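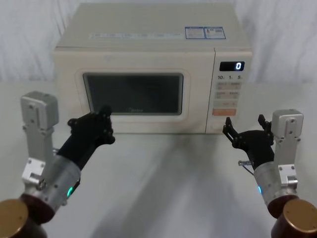 Two-arm policy learns the microwave from fewer demonstrations

The manipulation group has finished its first full round of results on household appliances, and the main finding is that the order of training data mattered more than the amount of it. A policy trained on 357 demonstrations, sorted so that the short contact phases came first, did better than one trained on all 792 in the order they were recorded.

The task is a familiar one. The robot has to open a microwave door, close it again, set a time and press start. People do it without looking. For a pair of arms working from head-camera images it is awkward, mostly because the two halves of the job ask for different things. The door needs force and a wide sweep. The panel needs a light touch on flat buttons that, apart from a wide orange one near the bottom, look nearly alike from the head camera.

Toivo Peltonen and Rosine Caron began work on the problem in February, using the Nutau training code with few changes. Their early runs treated each demonstration as one long sequence. The policy learned to bring both arms up to the appliance and then hesitated there, with the hands hovering just short of contact. Peltonen traced this to the recordings. Operators tend to pause before they touch anything, and the model had learned the pause along with everything else.

The new method cuts each recording at the points where contact starts and ends. The policy is trained on the contact segments first, then on the approach, and only at the end on whole sequences. Caron calls it "teaching the last inch first." The segments are found automatically from motor current, so no hand labeling is needed, although the group did check a portion by eye and threw out a few where a cable tug had been read as a touch.

Over 700 test trials, the method reduced the time spent hovering before contact and raised the rate of completed button presses. Door opening improved less. The left hand still slips when it starts too low on the door, and Perrine Lemaire, who ran most of the trials, thinks this is a grip problem that more training will not fix. She is now trying a different finger posture — thumb folded back, two fingers hooked behind the edge.

There are limits to what the result shows. All of the tests used a plain cloth backdrop and a clear table, under the same even lighting. The group has not yet moved the appliance more than a hand's width from its training position. A small set of 98 trials on a second oven, with a dial in place of buttons, went poorly. The policy reached for where the start button would have been.

Quentin Vasseur is preparing a kitchen setup at Curnia with shelves, clutter and daylight, and the next round of trials will run there. Anyone who wants the segmentation script before the write-up is out can ask Peltonen for a copy. It runs on Aver recordings as they are, but older files from Marty need to be converted first, and the converter is slow on anything longer than a few minutes.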